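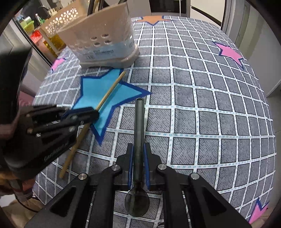

4. Placing the Base Unit and Sensors

4.1 Before you start

The Wanbridge indoor climate monitor consists of one base unit, up to six room sensors and a power adapter. The sensors leave the factory unpaired. Pair and test all of them in one room before mounting any of them. A sensor that has been screwed to a wall and then fails to pair has to be taken down again to reach the button on its back.

You will need:
– a flat, level surface large enough to lay out the parts
– a small Phillips screwdriver
– two AAA batteries for each sensor (not supplied)
– the serial label sheet from the inside of the box lid

A tablecloth may be left in place during set-up. Small screws roll less on cloth than on a bare tabletop, but they are harder to find on a printed pattern. Keep them in the bag they came in.

4.2 Powering the base unit

1. Connect the adapter to the socket marked DC IN on the rear of the base unit.
2. Plug the adapter into a wall outlet. Do not use an outlet controlled by a wall switch or dimmer.
3. Wait until the status light changes from amber to steady white. The first start takes up to three minutes.
4. If the light is still amber after three minutes, remove power, wait ten seconds and repeat from step 2.

CAUTION: Use only the adapter supplied. Adapters from the earlier Brinmont series have the same plug but a different output voltage and will damage the base unit. This damage is not covered by the warranty.

4.3 Pairing the sensors

1. Place the sensor within three feet of the base unit.
2. Slide the back cover down and insert the batteries. Observe the polarity marks.
3. Press and hold PAIR on the base unit until the status light flashes blue.
4. Press the recessed button on the sensor once. Use the end of a paper clip.
5. The base unit beeps twice and shows the sensor number. Write this number on the matching line of the label sheet.
6. Repeat steps 1 to 5 for each remaining sensor. Pair one sensor at a time.

Note: Pairing mode ends after 56 seconds. If no sensor has been found by then, the base unit beeps once and returns to the normal display. Existing pairings are kept.

Note: Error code 337 means that the sensor is already paired with another base unit. Hold the recessed button for ten seconds to clear it, then repeat step 3.

4.4 Choosing a location

Sensor readings depend heavily on placement. Mount each sensor on an inside wall, four to five feet above the floor, where air can move freely past the vents.

Avoid the following:
– outside walls and window frames
– direct sunlight at any hour of the day
– the space above a radiator, stove, television or lamp
– closed shelves and cabinets
– bathrooms without an exhaust fan

The range between sensor and base unit is 200 feet in open air. Indoors it is shorter. Brick, foil-backed insulation and large mirrors reduce it most. If a sensor shows fewer than two signal bars, move the base unit first – a shift of a few feet is often enough.

4.5 Settling time

Leave the sensors in their final positions for two hours before relying on the readings. Humidity takes longer to settle than temperature. During this time the display shows a small clock symbol beside each value.

Do not calibrate a sensor while the clock symbol is showing.

4.6 Data storage

The base unit stores 1,097 daily records for each sensor. When the memory is full, the oldest record is overwritten. To keep older data, export it to a USB drive as described in section 7. Drives must be formatted as FAT32.

Daily records close at midnight by the base unit clock. If the clock is set after the sensors have been paired, the first record may be incomplete. It is marked with an asterisk in the export file and left out of monthly averages. A unit started in late January, for instance, may show no average for that month.

4.7 Use with Janddale wall brackets

The Janddale bracket fits all room sensors with hardware revision C or later. The revision letter is the last character of the serial number. For revisions A and B, use the adhesive pad supplied and let it set for 24 hours before attaching the sensor.

Section revised 30 Dec 2023. Technical editor: Yulan Bai.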